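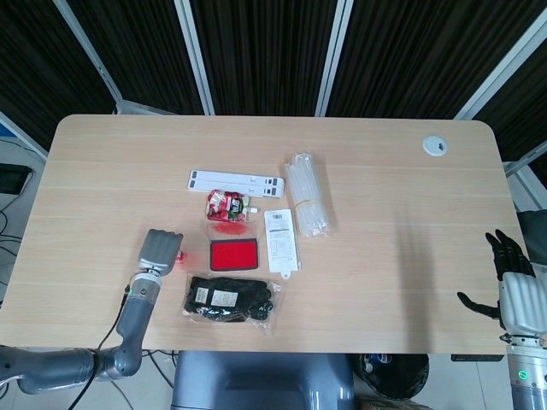 Bistus two-arm desk unit: gallery

Bistus is a two-arm unit from Plorkivico for sorting and handling small goods at desk height. The gallery covers the unit as supplied under order code 2406, with the standard hand set. Mixed items are used throughout, in retail packaging where they are sold that way.

Work surface. Any flat desk with clear access at the front edge. The base stands at the front and both arms reach up over the top. Rounded corners and cable-hole covers do not affect setup.

Item mix. Glue sticks bagged and banded, a spout pouch, a red stamp pad, a carded product with a barcode, bagged knit gloves, a flat white plastic strip. Clear film and soft bags are the harder cases for any hand, and buyers should test with their own stock.

Left arm. Gray segmented links, cable run along the forearm. The fingers are closed together over the desk, beside the stamp pad. There is red ink at the tip of the hand.

Right arm. Black articulated fingers, silver-gray back and palm. Open hand, thumb extended. Green ring light on the wrist section.

Options and ordering

Lullow software license, one seat: part 1842
Spare finger set, left or right: part 1882
Roman extended service plan: 13 months from delivery

Hands can be ordered separately. State left or right with the order. Quotes are issued for the base, both arms and one Lullow seat unless otherwise requested.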